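**Yard notes, 3 Jun 2021**

Quick one this time, the rail slots changed again last night and half of this was rewritten standing up.

**Empty container returns at Durka**

Main thing first. Empties going back to Durka need a return booking before the truck leaves you. Not at the gate, not from the lay-by, before it leaves. Durka stopped taking walk-ups and the guard has no way to add you to the list, so please don't argue with him. A truck without a booking gets turned around and you pay for the trip both ways.

Bookings go through the Drusa portal. Same login as for import pickups. If yours was set up before October it will ask for a new password and then throw you back to the start page – this is normal, log in a second time and it works. Container number, line, size, truck plate. The plate can be changed up to the moment the truck reaches the outer barrier. After that you cancel and start over.

Slots are two hours wide. Early is fine if the lane is quiet. Late is not fine, the slot closes and the booking dies with it.

**Who pays when the depot is full**

We've had a lot of calls on this. Short version: if the line names Durka as the return depot and Durka has no slots inside your free days, get a screenshot of the portal showing no slots. With the date visible. Send it to the line the same day, copy us. Closik has been accepting these and stopping the clock on detention. Other lines, mixed. One member had 3 boxes stuck for a week and got all of it waived, another had a single box and got nothing becuase the email went out after the free time had already run down.

So send it early. Even if you think a slot will turn up.

And do check the return depot on the release itself. It changes. Boxes that came in for Durka have been switched to Szűcs halfway through the free period and the only notice was a line at the bottom of a release update. Szűcs is on the other side of the canal, different gate hours, seperate booking system, closed for lunch.

**Damage notes at the gate**

Inspection at Durka is now done in lane 7 only. Driver stays with the truck. If the inspector writes up a dent or a hole the driver should ask for the interchange sheet before pulling forward and take his own pictures, all four sides plus floor and doors. Once the box is on the stack you have nothing. The repair invoices come weeks later and they are not small – the last one passed on to us was 1628, for a door gasket and a bent locking bar, and the only picture was one from the depot with the door half open.

Dirty boxes: sweep them. Labels off. Drivers are being charged for leftover dunnage and for placards nobody removed.

**Rail**

Night train to the port keeps its cutoff. The morning one moves earlier, new times are in the portal under Terminal notices, the old PDF is wrong, throw it away. Reefers still by phone.

Heavy boxes: weight has to be in before cutoff, not with the driver on a slip of paper. Two missed the train that way last month.
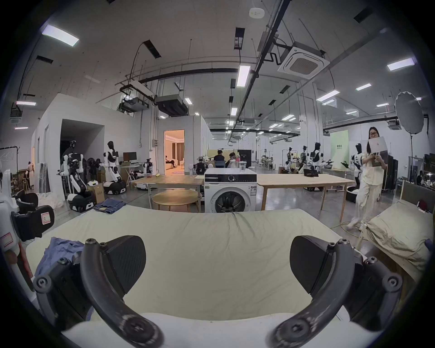
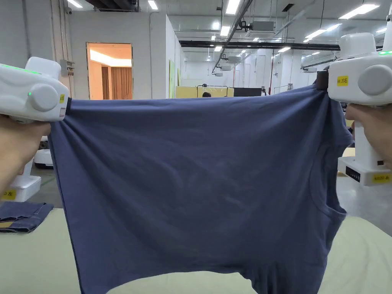
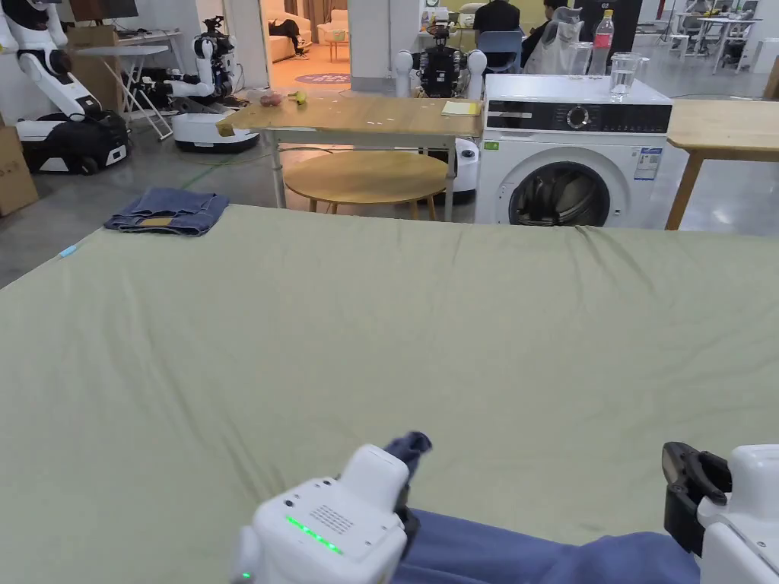
**From the inbox**

A member writes that the two-hour slots are all very well, but the queue outside Durka is often longer than the slot, and a truck standing in line on time should count as on time. At the moment the clock only stops at the outer barrier. He wants the depot to scan plates further back, by the roundabout, and says he'd accept a stricter no-show charge in exchange. Until then he is booking the first slot of the day and nothing else.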